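Altatgate (fan club)

Altatgate was a paid fan club for the Welsh country singer Tudur Gethin, run from the market town of Bollatton. 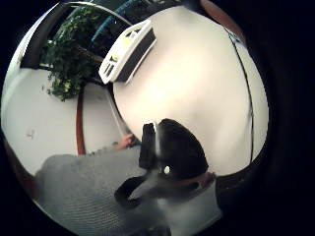 It opened in January 2014 and charged members £40 a year, in return for early concert tickets and entry to an annual party. Its publicity claimed 2,000 members. Kenneth McIver, who wrote a short history of the club, found only 1,570 names on its mailing list, and some of those appeared more than once.

The party is often said to have "sold out in minutes". The claim rests on one newsletter, written by the club's own secretary, Marion MacAulay – no box office record has been found to support it. The ticket agency, Clandard, never published sales for members' events.

Gethin is supposed to have sung the whole of his album Odoi at the first party. Lindsay Bright, his fiddle player at the time, remembered only three songs and a long raffle.

The club stopped taking fees on Monday, March 8, 2021. A relaunch was promised on its website, but no new membership scheme followed.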